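# Etgate Twin-Arm Table Station

For packing rooms that handle small, light goods. Price on request, and do request it in writing.
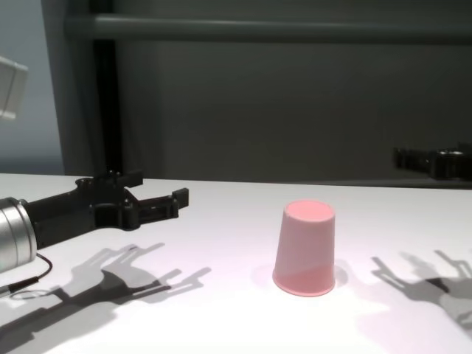 We sell this station and we also service it, so we hear the complaints. The first is speed. Brisa Contreras runs the Omden packing room and was told by another vendor to expect 200 pieces an hour. Hers does 120 on a good Monday — the slow part is cups and lids that arrive facing the wrong way.

The second is staffing. "Frees up your team" is a phrase we took off this page in August. At Omden two people moved from packing to refilling trays and clearing stops. Macario Carrillo, one of them, says his wrists feel better and his day feels longer. Ask your own people before you order.

**Included**
- Two arms with parallel-jaw grippers
- One spare set of fingers
- Two days of on-site setup with Nesma Slaoui

**Not included**
- Table
- Guarding
- Retraining when you change products

Service plan: $2,184 a year. Skip it if you have someone in-house who can swap fingers and reset a joint.

Trial units go out for some 100 working hours. Write to Eliseo Arellano at the Gustovow office.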